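I'd been pestering Benedikt Prantl for a chat since October, mostly because I wanted a straight answer to one question: when can I stop wiping my own kitchen table? He runs a small workshop at Filness with two colleagues, and they've spent the past 21 months trying to get an arm to do the sort of jobs the rest of us do while thinking about something else.

"People always ask me about folding shirts," he told me, pouring the tea (he does the pouring himself, I noticed!). "I say, ask me about tables. A table is much worse."

Worse how? I'd have thought a table was the easy one - it's flat, it doesn't move, it doesn't have sleeves.

"Is it flat, though? Take an old wooden one. It has knots, cracks, dark stripes. You and I see a stripe and know it's the wood. The machine has to decide whether it's a stain, and if it gets that wrong it will scrub at a knot all afternoon." 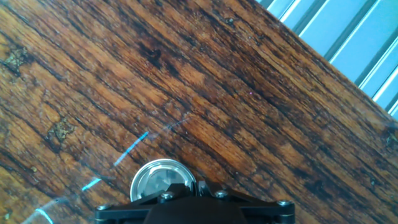 I asked whether he'd let one loose in his own house, and he laughed for quite a while. Their current software, which they call Flutance, is on its third version, and he's fond of it in the way you're fond of a slow dog.

"On a plain white worktop I would trust it. On my grandmother's table, no. It also can't tell how hard to press, and a child of three can do that."

And shops? He was cheerier there. A shop floor is the same every night, he said, and a machine that only has to do one dull thing can get rather good at it. "Give me 1,000 identical shelves and I'm happy. Your kitchen is different every time you make toast."

So I'm keeping my cloth for now. Benedikt had to get back to work, and I took the cups through to the sink and washed them up.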